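Before we sign for more hand units

The Tutik proposal is back on the agenda for the next budget round, and I've been asked to say in this newsletter where I stand. I'm not against it. I would just like to see it priced like every other purchase we make, with the dull parts included.

For those who skipped the last meeting: Torncombe wants us to buy a set of hand-held grippers, the kind a person holds while doing an ordinary chore so the movements can be recorded and later used to train an arm. The quote is $1,810 per unit. The brochure calls that "complete." I read the attachment twice, and complete leaves out the tracking markers, the spare cables, the gloves and the display. It also leaves out the person, who has to be paid for every hour of wiping and folding.

Siyabonga Magagula put together a rough sheet on the labor side. He assumes 220 hours of recording before September and 20 more for sorting out bad takes. I think the second number is far too low. Flakwood's own sales notes admit that a marker facing the wrong way can spoil a take, and I can't find a line for redoing those.

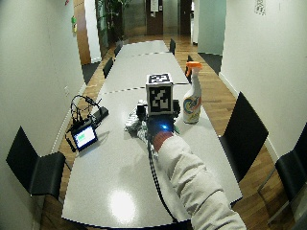 Gripper with its marker cube, cloth and spray bottle on the long table.

Look at how much goes with one gripper. There's a cable running off it across the tabletop, and a small display and a tangle of black cables to the left. All of that needs a table and somebody to set it up. If we buy several units, we need several tables, and the plan has us sharing the meeting room with everyone else. Room time doesn't appear in the budget at all.

Then there's the support contract. Ntuli is offering $79 a month per unit, which sounds small until you ask what it covers. Cables are "consumables." So are markers. I asked for a turnaround time on repairs and got a link to a web form.

My suggestion is to buy one unit, keep a log of every hour and every replaced part, and bring that log back in September. If the figures hold up, I'll vote for the rest. Torncombe says the discount won't last that long. In my experience discounts tend to come back when the customer does.

Comments on Siyabonga's sheet should go to him directly, preferably with numbers attached.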